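Trora World Desk, Annual Plan: A Review

I have paid for the Trora World Desk subscription for seven months now, after dropping a newspaper I had read for years. I wanted one place for Middle East and wider diplomatic news, with the statements in full and less commentary. These are my notes for anyone thinking of doing the same.

The daily briefing arrives at 6 a.m. and runs to five or six items. Each one says who spoke, in what language, and where the translation came from. If a spokesman's remarks were carried by two agencies with different wording, both versions are printed. I have not seen another service do this every day.

Ingrid Doucet edits the briefing and her summaries are short and dry. Desmond Mbeki's Wednesday column on the Security Council is the best thing in the package. He explains procedure without talking down to the reader, and he goes back to votes that everyone else has stopped covering.

The archive is weaker. A search for "ceasefire" gave me 462 results and no way to sort them by country. Date filters work on the website but reset every time you open an item and go back. I wrote to support in July and got a polite answer from Jerome Tan saying it was on the list. It still resets.

The phone app is fine for reading. Audio is a mixed bag. The read-aloud voice gets place names wrong, and it reads footnotes in the middle of sentences. I mostly listen while I do the dishes, so I gave up on it and prop the tablet up instead.
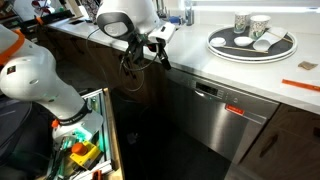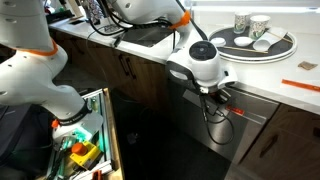 Kitchen counter and sink in the last picture.

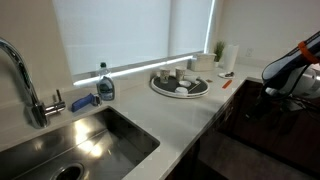
Price is the main drawback. The annual plan is $50 more than Clombridge, which covers much of the same ground but leans on wire copy and rarely prints a full statement. If you only want headlines, Clombridge will do. If you read the documents themselves, the difference is worth paying.

Canceling is done by email only, and I would like to see a button for it. Sharing is limited to one household. Gift articles expire after seven days, too short if you are sending something to a relative who checks mail on weekends.

I will renew for another year. Four out of five, with the missing point for the archive search.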